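Packing a Carry-On for a Week Away
Emanari > Home and Travel > How-To

You own more clothes than you need for seven days. So does everyone in the boarding line at Ekdale, and you will meet them all again at the overhead bins. What follows is how I get a week into one small bag, arrived at through several years of doing it badly.

What you need
A bag the airline will accept without a conversation
2 packing cubes, one large and one small
A clear pouch for liquids
A luggage scale, if your airline is the weighing kind
60 minutes, most of them spent deciding about shoes

Step 1. Check the weather, then believe it
Look up the forecast for where you are going and pack for that. Do not pack for the blizzard you have imagined in Lisbon in October. One light rain jacket covers most of the disasters you are picturing, and shops exist for the rest.

Step 2. Put everything on the bed
Everything, including the things you were planning to sneak in later. Now take away a third. I start with anything that needs ironing, then anything I have packed before and brought home still folded. The linen trousers have seen four countries from inside a suitcase.

Step 3. Fold the T-shirts
Lay each one flat, front side down, and smooth it out with your hands. Fold both sides in toward the middle, sleeves too, until you have a long strip a little wider than the collar. Then roll from the hem up to the neck, tight enough that it holds when you let go. Dark ones go first in my cube, for no reason I can defend.
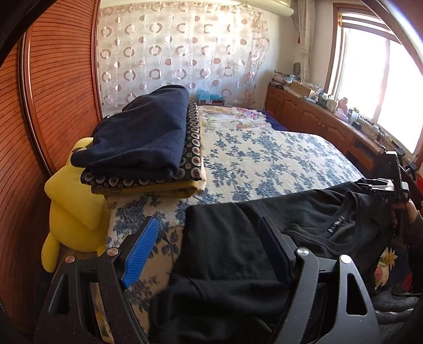 Step 4. Deal with the shoes
Wear the heavy pair and pack the light pair. There is no third pair. Stuff the packed ones with socks and put them heel to toe along the wheel end of the bag, soles facing out.

Step 5. Fill the bag
Large cube at the bottom, small cube beside the shoes, sweater across the top. Mine is a Llorente with a front pocket, and the liquids pouch lives there so I can get it out at security without displaying my underwear to the public.

Step 6. Weigh it
My Wisesix scale once read 300 grams over the limit. The culprit was a hardback I had already given up on at page 219. Books are where the weight hides -- check there before you start sacrificing socks. Anything else that's still too heavy goes in your coat pockets.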